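Home | Notebook | Entries | Rig log | Search

2023-03-06

Sollow policy, wrist view only, processor tray on the slatted table. Ran 36 trials from the Ruller start poses, tray turned at a different angle each time. 21 good picks. In December the same set gave two.

The one change is the training crop, now wide enough to keep the fingertips in. Checkpoint 1711. 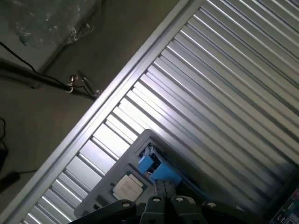
Most of the misses are lateral. Glare off the slats shifts the tray edge estimate towards the rail, and the error grows with tray angle. Garrido's edge filter did not help and cost time per step, so it is off again.

Still to do: repeat with the overhead lamp dimmed, same seeds. Log closing width on every attempt.

Comments (2)

Eduard Kopecký: Were the seeds fixed across both sets? The Gitinell runs drifted when they were not.

reply: Fixed for this one. Not sure for December, will check the config.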